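The number that got people's attention was 2,564. That is how many demonstrations Radomir Popescu's group in Plusmont says it collected to teach a two-armed robot to put small objects into containers, and the headline claim that came out of it, in October, was that the machine had learned to make its arms "cooperate." I went to see it with that word in mind, and I left with it still in quotation marks.

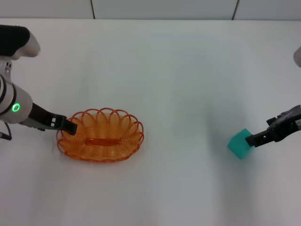 One gripper at the basket, the other with the cube, in the Plusmont lab.

The method, which the group calls Wonedlow, trains both arms under one policy instead of giving each its own. The idea is that one arm can steady a container while the other fills it. Fine. But a basket on a bare white table doesn't put up much of a fight, and it is fair to ask what the second arm adds. Popescu told me the training runs with two arms did better than those with one. When I asked by how much on objects the robot had never met, he said that test had been run 30 times. Thirty is a small number to hang a word like "cooperate" on.

Drita Angelovski, who works on grasping at a rival lab in Brulterville, was blunter. "Take the left arm away and show me the same chart," she said. "Then change the table." She also wanted to know why 2,103 of the demonstrations made it into training and the rest didn't. The paper gives the filtering rule one sentence.
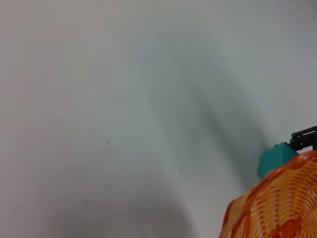 Romana Hrnčiar, the student who did most of the filtering, had a better answer than the paper does. She threw out runs where the operator hesitated or started over, she said, and she kept a log. I'd like to see the log published. Hesitation is what a robot runs into once it leaves the lab, and a system raised only on smooth runs may have little idea what to do when one goes badly.

None of this makes the work bad. Sharing one policy across two arms is a sensible thing to try, and Hrnčiar is already planning a one-arm comparison with 100 trials on each side. She expects the gap to shrink. Popescu expects it to hold.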